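3.2 Pièces retenues et poste de travail

Le choix des pièces répond à une contrainte simple : elles devaient être courantes dans le petit câblage de bureau et d'atelier, légères, et présenter un sens de montage que l'on peut reconnaître sans outil de mesure. Nous avons écarté les connecteurs à visser et les cosses serties, dont la tenue dépend surtout du couple ou de la pince utilisée. Restent deux familles, décrites ci-après : les petites pièces de maintien en plastique blanc, associées à un profilé d'aluminium rainuré, et les cordons réseau terminés par une fiche RJ45.

Les profilés proviennent du lot Bernow déjà employé dans l'étude préliminaire. Leurs rainures longitudinales servent à la fois de guide et de logement, ce qui permet de déplacer un élément le long du rail sans reprendre l'ensemble du montage. Les clips carrés sont alignés suivant l'axe du profilé, à intervalle régulier.

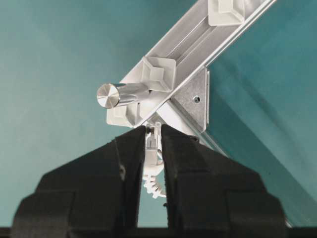 Nous avons conservé cet intervalle pour toutes les séries. Un pas plus serré gêne la mise en place de l'élément voisin, un pas plus large laisse le cordon fléchir entre deux appuis. Les essais menés à Altham sur un rail plus court avaient donné le même résultat, avec une dispersion un peu plus forte que nous attribuons à l'usure des clips. Chaque clip a donc été remplacé au bout de 20 montages, qu'il présente ou non une marque visible.

La seconde famille pose un problème différent. Un cordon plat garde la mémoire de son enroulement : posé sur un plan, il se vrille légèrement et la fiche ne se présente pas toujours du même côté. Or l'orientation du verrou conditionne toute la suite de l'opération, puisque la fiche n'entre dans la prise que dans un seul sens. Nous distinguons par conséquent 2 positions de repos, verrou sur le côté et verrou vers le haut, et nous les traitons séparément dans l'analyse. La position verrou vers le bas a été relevée mais exclue, le languette étant alors en appui sur le plan et parfois comprimée.
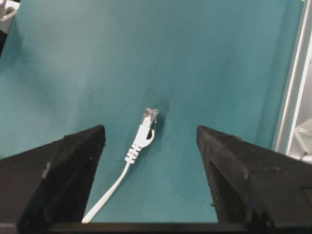
Figure 4. Cordon Ethernet blanc posé sur le plan de travail bleu-vert. Le manchon nervuré précède la fiche RJ45 ; le verrou recourbé se trouve du côté droit.

Le manchon mérite une remarque. Ses nervures offrent une bonne prise, mais elles rendent la pièce moins rigide à cet endroit, et une fiche tenue par le seul manchon s'incline sous l'effort d'insertion. La tenue par le corps de la fiche est plus stable. Elle impose en revanche de dégager le verrou, faute de quoi celui-ci reste abaissé et l'encliquetage ne se produit pas. Bozkurt signale la même difficulté pour des cordons ronds, dont le manchon est plus épais.

La série complète compte 1445 montages, dont 1000 sur profilé et le reste avec les cordons. L'état de chaque pièce a été noté avant et après l'opération selon la grille Clatinell, sans la rubrique consacrée aux défauts de teinte. Les pièces blanches se distinguent bien du plan bleu-vert, à l'exception du corps translucide des fiches, pour lequel le relevé a été fait à la loupe.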